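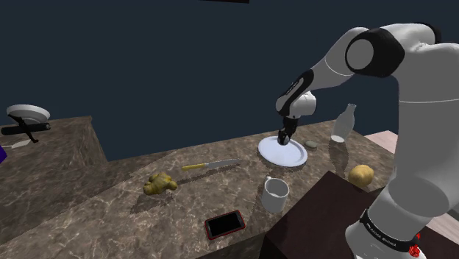

About Wurkar

Wurkar teaches people to work with robot arms. We are a small training school in Gorurton, in the old seed merchant's building on the corner by the bridge, and we have been running courses here since the upstairs floor was made safe. Most of our students are already in work. They come from kitchens, packing rooms, workshops and care homes, and they usually arrive knowing very little about programming.

The school was started by Daithí Kinsella and Fiachra Mulcahy, who had both spent years repairing machinery on other people's sites. They kept meeting staff who had been given a robot and a manual and left to get on with it. The first course was an evening class with six people in it. We now teach during the day as well, and the evening class still runs.

What we teach

All our courses begin in simulation. Students set up a counter on the screen, put ordinary things on it and plan how the arm will move among them. A typical kitchen exercise has a plate, a mug, a knife, a glass bottle and a potato spread over a marble worktop, with a two-fingered gripper brought down over the middle of the plate. Mistakes at this stage cost nothing, and students are told to make plenty of them.

Glass is covered early on, as are things with an awkward shape. Ginger root is a favourite of Bijan Fallahi, who writes most of our exercises. A student who has learned to approach a plate from above will often try the same thing with ginger and find there is no obvious place to hold it. Knives are treated separately. In the first course the arm only has to keep clear of them.

After the simulated work, students move to the practice room on the ground floor, where there are 2 arms behind a low rail. Numbers in that room are kept small and there is always a tutor at the stop button.

The open day

We hold an open day every April. It is free, there is no need to book, and children are welcome if they come with an adult. Doors open at ten and we close at four.

Last April 200 people came through, which was more than we had chairs for. The day is built around the kitchen demonstration, given on the large screen in the front room. Shinji Arai runs it. He starts with the arm over the plate and asks visitors where it should go next, then plans the move they have chosen and plays it through at half speed. If the arm would hit the bottle, he lets it. Then he goes back a step and shows how the path can be changed.

The demonstration lasts twenty minutes and is repeated every hour. Last year the noon one ran long after a retired baker asked why the gripper had two fingers when she had always needed ten. Shinji spent some time on the answer and we have since added it to the talk. Two fingers are easier to plan for, and they will do for a large share of simple jobs. They are poor at anything that needs turning in the hand.

Visitors can try the planning software themselves at the desks along the back wall. Ronaldo Estrella looks after the desks and will sit with anyone who gets stuck. We keep a few of the layouts that visitors make. One from last year, with every object crowded into a single corner of the counter, is now used in week three of the main course.

Tea is served upstairs. The stairs are steep, so we also keep a table of drinks by the front door.

Visits from schools and employers

Groups can come at other times by arrangement. A school visit takes a morning and covers the demonstration, a short talk on safety and time at the desks. Employers normally ask for a half day and bring a job of their own to talk through. Dodby, the bakery supplier on the ring road, sent its packing team last autumn and has booked again.

We do not sell robots and we are not paid by anyone who does. If a job looks better done by hand, we will tell you so.

The Kazemi Room

Our front room is named after the Kazemi family, who owned the building before us and let us have it at a low rent for the first three years. It holds 49 people seated and can be hired by local groups in the evenings. The screen is included. Please ask at the desk for the current rates.

Finding us

The entrance is on the bridge side, through the green door. There is level access to the ground floor and a toilet next to the practice room. Parking is limited and most people use the car park behind the library. The office is open from nine until five, and the extension for course bookings is 3245.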